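Grasp width reading drifts on soft objects, planner thinks the gripper is empty

Posted in: Manipulation software
Asked by prerkitz_lab2, May 5, 2021

We run a two-arm mobile base with the Centon control stack and our own task planner on top. The planner decides whether a grasp worked by looking at finger width after the close command. If the width is under a threshold, it calls the grasp a miss and retries.

With rigid objects this is fine. With anything soft it fails a lot. The fingers squeeze the material almost flat, the width drops below the threshold, and the planner opens the hand and drops a thing it had picked up correctly. Out of 229 logged picks on soft items, 67 were marked as misses while the object was in the fingers. I have tried lowering the threshold, but then real misses get through.

Is there a better check I can do without adding hardware? We have a head camera, motor current and joint torques. 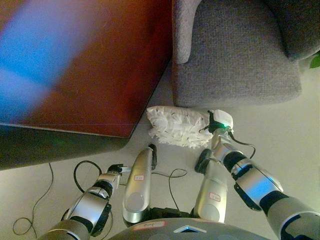 The miss check runs only once, 600 ms after the close command, and I suspect that is part of the trouble. Our worst item is the cleaning duster. When the right gripper is closed on one end of it, as it is here, the pad is still on the carpet, so the arm carries very little of the weight and the torque estimate tells me next to nothing. The base, the arms and the gray chair all crowd the head view as well, so I would prefer not to depend on a full segmentation of the floor.

bernik_user
Lower the threshold and raise the closing force. Worked for us.

auer_controls
I would not raise the force. It makes the width problem worse on soft material, because you flatten it more.

Use the whole closing motion instead of the final width. Log width and motor current at your control rate and look at where the current starts to climb. On an empty close it stays low until the fingertips meet, then jumps. On shaggy or padded material it starts to climb earlier and the slope is gentler. Two features are enough: the width where current first passes your noise floor, and the slope after that. We fit a small classifier on 3,351 closes and it runs on the arm computer with no trouble.

Two things to watch. Re-zero the finger width at startup, or the contact width will shift from one session to the next. And filter the current lightly — a heavy filter smears out the early contact you are trying to find.

For the floor case, split the check in two. Run the closing check first, then lift a few centimeters and compare a small camera crop just past the fingertips before and after. You can get the crop from forward kinematics, so there is no need to segment the floor. If the patch moved with the hand, keep going. If it stayed put, open and retry. Do not let the planner open the hand before the lift check has finished.

prerkitz_lab2
Thanks. We already record current but only at the end of the close, so I will change the logger first and post the curves when I have them.

centon_forum_reader
Check your firmware too. Older versions rounded the width reading and I had something similar until I updated. Not sure if it applies to your gripper.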